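The Second Mix of Pomencombe

By Zaid Srour
December 2025

62 shares | 6 comments

The theatrical cut of Pomencombe had its dialogue locked in June, and the music team expected to deliver a finished score two weeks later. Instead, director Rahman asked for the songs to be moved closer to the scenes that set them up. Every cue in the second half had to be retimed.

Retiming a song sequence is slow work. A film song is built from stems – voice, percussion, strings, bass – and each has to be trimmed at a point where the ear will accept it. The Kendale music department logged 1201 separate edits before the final mix. Most were shorter than a second.

The wedding number at Witunwood lost its opening verse and gained a longer drum break. The choreography had been shot to the old count, so the picture editor cut to wide shots wherever the steps and the beat disagreed. Two lines of the chorus were sung again, in a lower key, to match the actress's speaking voice in the scene before.

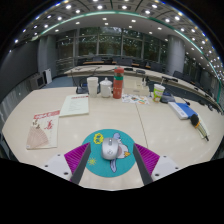 Sync drift was the last problem to be solved. The songs had been shot at one frame rate and mastered for another, and over a six-minute sequence the lips fell visibly behind the words. The correction was made by hand, syllable by syllable, with nothing more exotic than a gray mouse on a round teal pad. Rahman approved the reel on the second viewing and asked for the drums to come up by 2 decibels.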